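3.2 Household egg storage and reported waste

The household survey was carried out in three towns, Altano, Dauda and Clunico, during November. Households were drawn from the municipal address lists, and one adult per household filled in the questionnaire. We sent out 600 questionnaires and received 400 back. Of these, 310 were complete enough to use in the storage analysis. The rest lacked either the purchase diary or the page on where eggs were kept, and were used only for the price questions in Section 3.4.

Respondents recorded each egg purchase over four weeks, along with the number of eggs eaten, given away or thrown out. The diaries cover 3,389 eggs. We did not ask for weights or grades, as the pilot version showed that most people had already discarded the carton by the time they wrote in the diary.

Storage habits differed by town more than by household size. In Altano, where most eggs are bought from supermarkets, the refrigerator door was the usual place. In Dauda and Clunico a larger share of households bought from market stalls and kept their eggs on a counter or in a pantry. Several respondents in Clunico used both, moving eggs to the refrigerator in warm weather. We coded these as mixed storage and left them out of the two-way comparison.

Container type was recorded separately from location. The categories were original carton, reusable tray, bowl or basket, and built-in refrigerator rack. Reusable trays were most common among people who bought loose eggs. Older respondents often reported that a tray had been in the house for many years, and a few wrote that they took it to the stall to be filled. The question did not ask about tray size, and we cannot say whether people bought to fill the tray or simply used the one they had.

Households that used an open tray threw out fewer eggs than those that used the original carton, and the difference held within each town. One possible reading is that an open tray makes the remaining stock easier to check. Another is that people who buy loose eggs shop more often and in smaller amounts. The diary entries give some support to the second reading, particularly in Dauda, but the two effects cannot be separated with these data. Breakage was rare in all groups and was not analyzed further.

Date marking was a weaker factor than expected. Few respondents with trays knew the date of purchase of each egg, yet most said they used the oldest ones first. The Zerov method for correcting recall error was applied to these answers and changed the totals only slightly (Table 4). Figure 3 illustrates the reusable tray category.
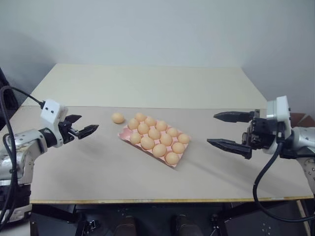
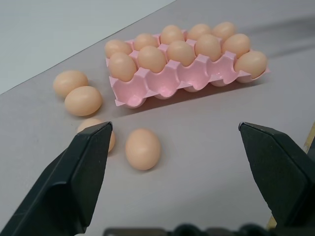
Figure 3. Eggs in a pink reusable tray, partly filled in both views.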